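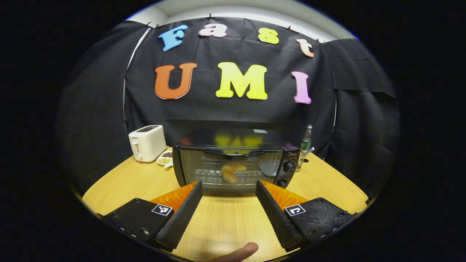

Do I need to know anything about robots to apply?
You need two working hands, a fair amount of patience and the ability to do the same small chore many times without starting to improve on it. Everything about the robots we teach in the first two days, and some of it you will even use.

Demonstrators wanted, kitchen tasks
Plelta, Hoditz program
Part time, on site, starting in January

Plelta is hiring people to show robots how to do things in a kitchen. You hold a gripper in your hand, you do the job with it, and the recording of you doing the job goes into the training set. Later a robot arm with the same kind of gripper tries to do what you did. If you open an oven door as though you are mad at it, so will the robot. We have one of those already.

The work

Most of a shift is spent at a table with a countertop appliance and something to put in it or take out of it. Typical tasks on the current list:

Open the toaster oven, take out the croissant, close the toaster oven
Turn a knob to a setting and leave it there
Press down a toaster lever
Move a small dish from one side of the table to the other with its contents still in it
Stand a bottle upright next to things that would rather fall over
Put a pen back in its holder

A demonstration usually takes less time than reading its task sheet. You will be asked for 90 usable ones in a shift. Usable means that the fingers and the object stayed in view, the task got finished, and you did not reach in with your other hand to help. The other hand is the most common reason we throw a recording away. People don't notice they're doing it. Many of our demonstrators end up putting it in a pocket.

Between demonstrations you reset the table. The task sheet tells you where things go, and it will ask you to vary them: a little left, a little right, turned, farther back. A robot that has only ever met a croissant in one position is helpless when it meets a croissant in another. You may find this funny for the first week.

About a third of the hours are remote control instead. For these you sit at a station we call Grarideo, move a pair of handles, and an arm across the room follows along with a slight delay. It's slower and harder than the hand-held work. Some people love it. Some people ask to go back to the toaster, and we let them.

What we look for

Steady hands. We don't mean surgeon steady. If you can carry a full cup of coffee across an office, you qualify.

Ordinary movement. We want the way you would open a door at home, a bit slower, with no flourishes. Former magicians have applied. They were lovely and they were unusable.

A willingness to fail on purpose when the sheet asks for it. Some sessions are about recovery: you miss the handle, you back off, you try again. This is surprisingly hard for careful people.

Clear notes. If the gripper slipped, write that it slipped. If you sneezed, write that you sneezed. We have a log called Tamuno with a box for this, and "n/a" in that box has cost us more afternoons than any broken part.

You must be able to stand for up to an hour at a stretch, with breaks, and lift the weight of a small appliance. Stools are available and both table heights can be changed. The gripper works in either hand, and left-handed applicants are very welcome, as the robots have so far learned a strongly right-handed view of the world.

What we don't need

A degree. A cover letter about the future of humanity. Cooking skill, as the pastry goes in and out of the oven far too often for anyone to want to eat it. Gaming experience is fine but we've seen no sign that it helps at Grarideo, and the people who mention it first tend to take the delay personally.

Hours and pay

Shifts are 4 hours, morning or afternoon, and you choose which when you sign on. The morning shift starts at 8:30. We ask for at least three shifts a week, and the program runs for 26 weeks. Pay is hourly. It doesn't depend on how many demonstrations you finish, because we tried paying per demonstration and got exactly the demonstrations you'd expect. The first two days are paid training.

The hourly rate is printed on the application form and is the same for everyone. There is no secret better rate for people who ask firmly.

Privacy

The gripper carries a camera that sees the table, the objects and sometimes your fingers or thumb. We record the position of the gripper and how far it is open. We don't record sound. If your face gets into a recording, usually by way of a shiny appliance, mark it in the log and that recording is deleted. Please take off rings and watches you would not like to see in a training set. Cover tattoos on your hands if you mind them being seen; we don't mind them.

You'll sign a form that says what the recordings may be used for. It is two pages long and written in plain words. Read it before your tryout, and bring questions.

How to apply

Fill in the form at the front desk or on the Plelta jobs page and quote Hoditz 394. Tell us which shift you want, which hand you write with, and one household chore you do well. There is no right answer to the last one, though "none" has worked out better than you'd think.

If we have a place, we'll invite you to a tryout of one hour. It's paid. You'll do 26 demonstrations of one task and write up the ones that went wrong. We read the write-up more closely than we watch the recordings, so a tryout full of dropped things and good notes is a good tryout.

Tryouts are held on Monday afternoons. Wear short or close-fitting sleeves, as long cuffs hang down in front of the camera and then we have an hour of footage of your cuff. Use the side entrance and ring twice. The bell works, but it takes someone a minute to put the gripper down.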